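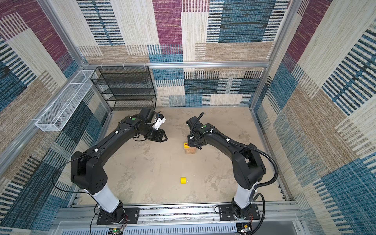

# Woven Wall Panels and Wire Storage — FAQ

Quick answers to what lands in the Stengate inbox most. Updated February. Prices not here, see the order sheet.

## The panels

**Are they carpet?**
Close. Flat woven, carpet-like, no pile to speak of. We sell them for walls. People do put them on floors and then write to us about the edges.

**Can I pick the colors?**
You pick the set, not each panel. The Hotomdale set is cream, tan, maroon, teal-blue and black. Stripes, some solid-looking blocks, some of the hatched ones. Mix is whatever comes off the shelf that day.

**Do the blocks have to line up from wall to wall?**
No. Maroon high up and the darker hatched pieces low is how a lot of people do it, hides scuffs. Put them wherever you like though. Lay everything out on the floor first and take a phone picture before you start sticking.

**How do they go up?**
Hook-and-loop strip along the top edge and both sides. Strip is in the box. Longer panels get one across the middle too. Staples work on bare wood but you won't get the panel off clean.

**Will it quiet the room?**
A bit. Takes the ring off hard walls. Won't stop the neighbors, please don't buy it for that.

**How much does one set cover?**
200 square feet, Hotomdale. Trultgate set is smaller, 38 square feet, good for one wall of a booth or a closet. Measure twice, we can't split a set.

**Cleaning?**
Vacuum with the brush end. Spots — cold water, a drop of dish soap, blot. No washing machine. No steam either, we had a few come back wavy.

**Mine smells a little.**
New weave, leave it unrolled overnight with a window open. Gone in a day or two usually. If not, write us.

## Frame and bar

**Do I need the aluminum frame?**
Only if you're building a freestanding box. On regular walls skip it.

**What goes on the horizontal bar?**
Clips and hooks, the small white ones. They slide. Good for cords, tags, a light cloth. Don't hang coats on them, they're not made for it.

**What height should the bar be?**
Mid-height on the back wall suits most people. Too high and you can't reach the hooks, too low and it's in the way of the shelf. You can move it later, four bolts.

## Racks and baskets

**The black mesh rack, how many shelves?**
Five. Stands on the floor, wants a back corner. Fix it to the post if you have kids or a dog.

**Do small things fall through?**
Mesh is fine enough for blocks, game pieces, markers. Pins and beads, no. Put a tray under those.

**Does the long white basket come with the divider?**
Yes, one divider, two compartments. Doesn't come out, sorry, we get asked alot.

**Can the basket hang at an angle?**
Sure. Angled along a side wall it's easier to reach into from the front. Light stuff only if you do, and check that things don't slide down to the low end.

**Can I get the rack in white or the basket in black?**
Not now. Maybe if Sharifi brings the powder coat line back.

## Floor

**What floor goes with it?**
Pale beige with the mottled concrete look is the one we'd pick. Busy walls want a plain floor. Also a bright yellow block shows up on it right away, and if you've ever stepped on one barefoot you know why that's worth having.

**Is it real concrete?**
The one we sell is a sheet, you roll it out. Cuts with a utility knife.

## Orders

**I need a part number for spare clips.**
3,626. Bag of 300. Yes it's a big bag, that's the only size.

**Returns?**
Unopened sets, any time. Opened panels only if they're not cut. Racks and baskets fine as long as all the peices are in the box.

**Where do I pick up?**
Trultgate side door, ring the bell. Before 4 pm is best, after that the truck is loading and you'll wait.

**My question isn't here.**
Use the form, put "panels" or "wire" in the subject line so it gets to the right desk.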